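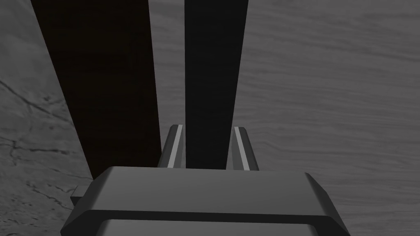

Setting up the freezer side of your Kereama log takes one evening, and I'd put it off until you've finished the cupboard side in Section 3, if only so you aren't juggling cold peas and a biro while still working out what the columns mean. You'll be running two lists from now on, one for what's in the freezer and one for what you plan to eat, and they need to stay separate. Think of the two fingers on that grey gripper, standing up parallel with a clear gap between them. One list on the left, one on the right, and whatever you're having for tea is the thing you pick up between the two. I ran them as a single list for ages and it was a mess, with half the things crossed out and the other half written in twice.

Section 4: Setting up the freezer log

What you need

The freezer sheets from the back of the folder (the pale ones, with a snowflake in the corner)
The meal sheet, which you should already have started in Section 3
A Bendeo freezer marker, or any pen that will write on a cold lid
A roll of labels
Your tubs. I use the Lornel ones in two sizes, 300 ml and 800 ml, and the sheets have tick boxes for those, but any freezer-safe tub will do
A cool bag or two, or a thick blanket
A tea towel you don't mind getting soggy

Pick a time when you haven't just done a big shop. I like to start at 7 in the evening with the washing up out of the way. If your freezer is badly iced up, defrost it first, following the instructions that came with it, and come back to this section when it's cold again.

Part A: Emptying and sorting

1. Clear a worktop and lay the tea towel along it. Have the cool bags open and ready on the floor.

2. Take out one drawer. Only one! I know it's tempting to get the lot out and have a proper look, but you'll be surrounded by softening bread in no time.

3. Sort what's in the drawer into groups. Mine are meat and fish, vegetables, bread, cooked meals, fruit, and "other". "Other" is where the ice cream lives, along with the half bag of breadcrumbs.

4. Put anything you can't identify to one side, in the cool bag, and leave it until Part C.

5. Write each item on a freezer sheet (see Part B), put the drawer back, and close the door for a few minutes before you pull out the next one.

6. Carry on until you've done every drawer and the shelf in the door, if you have one.

CAUTION: Keep raw meat and fish apart from everything else while it's on the worktop, and wash your hands and the surface when you've finished with it. If something raw has thawed all the way through while you were sorting, don't put it back in the freezer. Keep it in the fridge and cook it within a day.

CAUTION: Don't use a knife or anything pointed to free a drawer that's stuck in ice. I did this once to an old freezer and that was the end of the freezer.

Note: chest freezer owners can treat each basket as a drawer. For the deep part underneath, work from one end to the other and do it in armfuls.

Part B: Filling in the freezer sheets

There are five columns. The folder comes with enough sheets for 80 items and I've never gone over that, but you can print more from the master copy in the back pocket.

1. In the first column write what the thing is, as plainly as you can. "Mince" is fine. "Mince, beef, raw" is better. "Tea" is no use at all, and yes, I have written "tea".

2. In the second column write how much there is, in portions. I gave up on weights early on. What I want to know at five o'clock is whether it feeds one of us or all of us.

3. In the third column put the month it went in. If you don't know, put a question mark and today's month next to it, so you have something to go on - mine still has a "? February" against some stewed plums.

4. In the fourth column put the drawer number, counting from the top.

5. Leave the fifth column blank. You'll tick it when the thing comes out.

Write in pencil for the first couple of weeks. You will change your mind about the groups, and you'll probably move everything round once you see how much bread you own.

Note: if a bag is open, put a small circle beside the entry. When I'm planning meals I look for the circles first and only go on to the full packets when they've run out. It has done more to get rid of my odds and ends than anything else in the folder.

Part C: The mystery items

Everybody has them. Go back to the cool bag and take them one at a time.

1. Hold it up to the light, give it a squeeze through the bag, and make your best guess.

2. If you can tell what it is and you have a fair idea when it went in, label it and add it to the sheet like anything else.

3. If you can tell what it is but not how old it is, add it to the sheet with its question mark and put a star next to it. Starred things go on the meal sheet in the first fortnight.

4. If you can't tell what it is at all, bin it. I found this very hard. I come from a family that would sooner eat a mystery than waste one, but a pot of something brown that's been in there since who knows when isn't going to save anybody any money.

Freezer burn (those dry, pale patches) makes food tough and a bit tasteless, though it isn't harmful in itself. I cut off the worst bits and use the rest in soup or a stew, where you'd never notice.

CAUTION: If you've had a power cut or found the door ajar and you don't know how long for, don't rely on a guess. Anything that has fully thawed and been left warm has to go, however much it cost.

Part D: Choosing tubs and labelling

You can skip this part if you only freeze things in their packets. The rest of you, get the tubs out.

1. Use the 300 ml size for one portion of soup, a helping of sauce, or stock. Use the 800 ml size for a family pasta sauce or two decent helpings of stew.

2. Let hot food cool before it goes in, but don't leave it out all evening. I spread mine in a wide dish so that it cools quicker, and aim to have it in the freezer within an hour or two.

3. Leave a finger's width at the top of anything runny. It swells as it freezes and will lift the lid off if you don't.

4. Label the tub before you fill it. Labels don't stick well to a cold or damp lid, and the Bendeo marker smudges if there's any steam about.

5. Write the same words on the label as you've written on the sheet. If the sheet says "lentil soup" and the tub says "Monday's leftovers" you won't match them up in a month's time, trust me.

6. Put new tubs at the back or the bottom and bring the old ones forward.

Note: the Lornel lids go brittle when they're very cold. Let the tub stand for five minutes before you try to open it, or run the edge of the lid under the tap.

Part E: Joining the freezer sheet to the meal sheet

Right, this is the bit the whole folder is for! Lay the two sheets next to each other on the table, freezer on the left and meals on the right.

1. Go down the freezer sheet and pick out three starred or circled items. If you haven't got three, go for the oldest months.

2. Give each one a place on the meal sheet. Don't worry about the rest of the meal yet, just get the item down.

3. Now look at your cupboard sheet from Section 3 and see what would go with each. Rice, a tin of tomatoes, the noodles you bought for one recipe and never touched again.

4. Write down only what's missing. That's your shopping list, or the start of it.

5. Add your everyday things (milk, eggs, fruit and so on) underneath.

6. Work out roughly what it will come to and write it in the box at the bottom. Our box says £59 for the week, and I shop at the big Onosard market with a calculator in my coat pocket. Choose your own figure and don't go by mine, we've got a hungry household and a weakness for cheese.

7. When you take something out to thaw, tick it off in the fifth column there and then. If you only use part of it, rub out the number of portions and write in the new one.

Thaw things in the fridge overnight where you can. I stand the bag in a bowl, after an incident with some chicken and the salad drawer.

CAUTION: Don't plan more than three freezer meals in your first week. I planned seven, we were all sick of stew by the fourth, and I ended up buying a takeaway, which rather defeated the object.

If something isn't working

The sheet and the freezer don't match. Someone is taking things without ticking them off. Tie a pencil to the folder and hang it on the freezer door. If it still doesn't match, recount one drawer a week until it does.

I keep running out of room. Have a look at the bread. Then have a look at how many tubs are less than half full, and move what you can into smaller ones before you freeze the next batch.

I never fancy anything on the list. Try swapping the item but keeping the group, so any vegetable for any other vegetable. If you've swapped the same thing three times, give it to someone who'll eat it, and don't buy it again.

The label has come off. Check the sheet for anything in that drawer you haven't ticked. You can usually work it out by a process of elimination, and if you can't, it's back to Part C.

Once you've had two full weeks of using both sheets, go over the pencil in pen and turn to Section 5, where we'll make a start on the fridge.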